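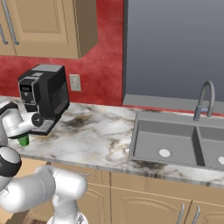 Should you say sorry for a late reply? Once, in four words or fewer, and then get on with the answer.

I say this as someone who has been late on almost everything since spring. Last November I let a message from a woman called Auður Brøndum sit for most of the month. She wanted a quote on translating a style guide. Simple thing. I opened it, liked it, meant to do it properly, didn't. By the time I wrote back I had a whole paragraph of apology up top — the move, the flu, the other job, how bad I felt. Then the quote, at the bottom, under all that.

She wrote back one line. "Is the price at the end the price?"

Fair. She had to dig for it. And she'd had to read about my flu first.

Long apologies are a bill. You hand the other person your guilt and they have to do something with it. Now they owe you a "no worries at all!!" before they can ask about the invoice. Two people doing chores. I've sent that "no worries" while being very worried indeed, and so have you.

Went back through my sent mail for this. Painful. 3,328 messages in the folder, and I searched for the word "sorry" and got 179. Some were real. I'd double booked someone, I'd sent the wrong file to Kirkegaard, twice. Most were nothing. Sorry for the delay (a day). Sorry to bother you (it was her job, and mine). Sorry for the long email, on top of a long email. If you have time to type that last one you have time to cut.

People will say it's manners. My mother would say it. And I do think a flat answer after three weeks of silence reads cold, like you never noticed they were waiting. So notice. "Sorry this is late." Done. Four words, I counted, that's where my rule comes from. No reasons unless the reason changes something for them. If you were in the hospital and the deadline has to move, say so, they need it. If you were just swamped, keep it. Everybody is swamped.

What I'd put in the space instead is the date of the next thing. When I worked at Tellano we had a supplier, Andena, whose rep was late with every single reply, I mean every one. We all loved him. His messages went: Sorry, late. Parts ship Tuesday. Tracking by noon. I never once knew why he was late. Didn't want to. I knew when the parts were coming.

Compare the guy before him, who wrote the loveliest apologies I've ever recieved. Warm, long, a bit funny. You'd finish one and feel close to him and still have no idea where the parts were.

There's a worse cousin, too — the apology that's really an accusation. "Apologies if my last email wasn't clear." Come on. It was clear. You're mad. Just ask again.

And the automatic ones. Idwood, where I buy shelving, sends a note when a ticket's been open too long, and it is deeply sorry, it values my patience, it understands how frustrating this must be. Signed by a department. I got the same one again two days later, same comma in the wrong place. Whatever a sorry is worth it has to cost somebody a second of thought. That one cost zero and I could tell.

One exception, and I go back and forth on it. Condolence mail, or any letter where somebody told you something hard and you froze. There I think a line or two more is ok. "I read this the day it came and didn't know what to say." That's useful to them. They've been wondering if they said too much. Still, short. Then ask how they are.

A friend who read a draft of this thinks I'm being stingy, that a bit of groveling greases things along and who does it hurt. Maybe. I've got a 1,000 word reply I wrote to my own brother in drafts right now and I'd guess half of it is excuses. Never sent it because I was embarassed by how late it had gotten. So it's later. He asked if he could borrow the roof rack.

Going to send him "Sorry this is late. Yes, it's in the garage" as soon as I post this.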